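Home Features Reviews Workshop Back issues Subscribe

The patient pair of hands: three weeks with the Oddsson bench arm

Words by Ecaterina Stoica
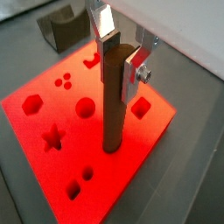 Oddsson sells its small bench arm to colleges, makers and the sort of workshop that has one awkward job it would love to hand over. I had it on loan for three weeks and I'm still a bit giddy about it. The kit comes with a practice set the company calls the Brekela tasks, and most of my first few days went on those. They look like nursery toys (pegs, blocks, a glowing red board with a star and a hexagon cut into it), and they are horribly good at showing up everything you've done wrong. Take the tall brown peg. Two metal fingers have to grip it right at the top and keep it upright over a board full of holes, and if your grip point is slightly off, the whole thing leans and you start again.

I started again a lot. My first afternoon was mostly the sound of a peg rolling across a table, and I loved it.

Setting up is easier than I feared. The arm bolts down with the clamps supplied, the software found it first time, and there are 28 short lessons that you can take in any order. You can write code if you want to, but you can also take hold of the arm and guide it through the movement yourself, which feels a little like teaching someone to hold a pen! Lesson nine, on approach angles, is the one I'd send everybody to first. It should be lesson one.

Wafula Magesa teaches evening classes at the Cilham workshop and has been using the same kit with adults who have never touched a robot. "They go for the star straight away," he told me. "Then they come back to the round one and learn something." His class works in pairs, one at the arm and one at the screen, swapping whenever either gets cross.

The gripper is the best part of the package. It closes gently, you can set how hard it squeezes in small steps, and the pads come off with one screw when you want to try another shape. I swapped to the long pads for thin card and back again while the kettle boiled. The wrist view is a joy too: you see the job from right beside the fingers, and after a while I stopped looking at the arm altogether and worked from the screen.

Now the grumbles. The manual is thin on lighting, and it matters, as shiny surfaces under a bright lamp gave me trouble until I moved the lamp to the other side of the bench. The power cable is too short. The lesson menu forgets where you were if you close the lid on your laptop, and I said some rude words about that.

At £1,943 with the practice set included, it isn't a casual buy. The Doretti starter arm costs less and is a friendly thing to learn on, but its grip is coarser and I missed the wrist view within an hour of going back to it. Xóchitl Contreras, who borrowed ours to sort small parts for her clock repairs, asked for the order page before she'd finished her tea.

I have 2 days left on the loan and one shape still to master. The hexagon and I are not on speaking terms.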